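Lists > bimanual-teleop > Archive > Thread view

Subject: Re: Demonstration count for the plate task
List: bimanual-teleop
Date: 31/08/2023

> We are at 200 demonstrations on the Camacho cell and the policy
> still hesitates before closing on the plate. Is the answer more
> episodes, or are we recording the wrong thing? Same leader arms
> as yours, same table size. Operators rotate every hour.

More episodes will help less than you expect. We went from 200 to 600 on the Rurnton cell and the hesitation stayed until we changed how the operators approach the object.

Two causes in our data. First, the operators paused above the plate to check alignment, and the policy learned the pause. Second, they used whichever arm was convenient, so the same starting layout had two different answers. We now fix the arm assignment in the task sheet: right arm takes the round plate, left arm works the tray side.

The current layout has the red plate in the middle, the rectangular tray to its left, the black case at the back and the spatula to the right of the case. The spatula stays on the table as a distractor for this task.
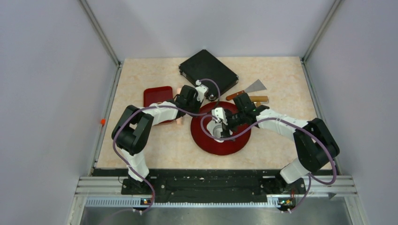 Recording settings

Drop any episode with a stationary stretch longer than 3 seconds. Trim the start and end separately, before that filter runs, or you will throw out good data.

Keep the wrist views. We tried training without them and grasp errors on the plate rim went up. Check the cable loops at full reach before each session — a loop that swings through the wrist view shows up as a moving object.

Operator rotation

Hourly is too often. Each operator needs a few discarded runs to settle, and at your rate those runs end up in the set. We use 4 operators in half-day blocks and tag every episode with an operator number. Splitting validation by operator was more informative than a random split.

The Bisora converter drops the operator tag unless it is written into the episode header. Fixed in our branch in March, not yet merged upstream.

I can post the filter script if it is of use.

Millen cell group

Recent threads
- Gripper offset after homing
- Leader arm gravity compensation, drift at low speed
- Bisora converter: timestamps out of order
- Resetting object positions between episodes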